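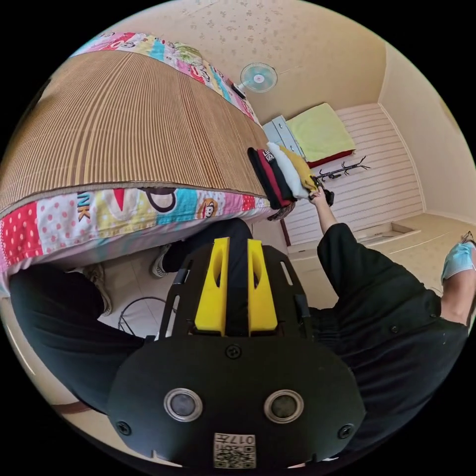 If you've been reading along since February you'll know I've been promising to write up how I plan one of my town days, and I finally have, because I had the best one yet last week and I'm still buzzing!! So this is how I do a whole day out in a place I've never been, on foot, with 30 dollars in my pocket. I used Holroyd as my guinea pig (a gorgeous little harbour town, if you haven't been) but it works pretty much anywhere with a main street and a bus stop.

## Before you go

**Pick one thing you really want to see.** Just one! Mine was the old ferry shed at Ferton Point, where they've painted the inside walls with every boat that ever worked the harbour. Everything else gets planned outward from there.

**Get a paper map.** I know, I know, but you can scribble on it. Circle your one thing, then mark anything within a 17 minute walk. That's my limit between stops before I get grumpy and need a pastry.

**Check opening hours the night before.** Small places keep funny hours, especially between Christmas and New Year. Ring them if you can. The lady at the Skandano bookshop told me over the phone to come before lunch, and she also told me which bakery to go to, so that was two jobs done in one call.

## On the day

1. Catch the early bus. The light is lovely and you'll get the footpaths to yourself.
2. Walk the main street end to end without going into anything. This is SO hard for me, but you spot things you'd otherwise miss, like the tiled doorway next to the chemist (look down!).
3. Stop for coffee and choose four places from your walk. Write them on the map.
4. Do your one big thing before lunch, while your legs are fresh.
5. Spend the afternoon on the other four, in any order, with as many detours as you like.

My favourite detour was Olell Lane, which runs behind the post office and has somebody's wonderful collection of teapots planted up with succulents all along the fence. I took 200 photos that day and I think half of them are teapots.

## What I spend it on

The bus return was 9 dollars, coffee and a cheese scone came to 8, and the rest went on a second-hand book of harbour walks and a bag of hot chips on the sea wall. Ferry shed entry is by donation, so keep some coins handy.

## A tip from Mbali

My friend Mbali Kruger came along for this one and she always asks a local the same question: "Where would you take your mum?" We got sent to a tiny rose garden behind the library that wasn't on my map at all, and it was magical.

If you try this in your own neck of the woods, leave me a comment with the name of the town. I'm picking my next one now and would love some ideas, as long as there's a decent bakery!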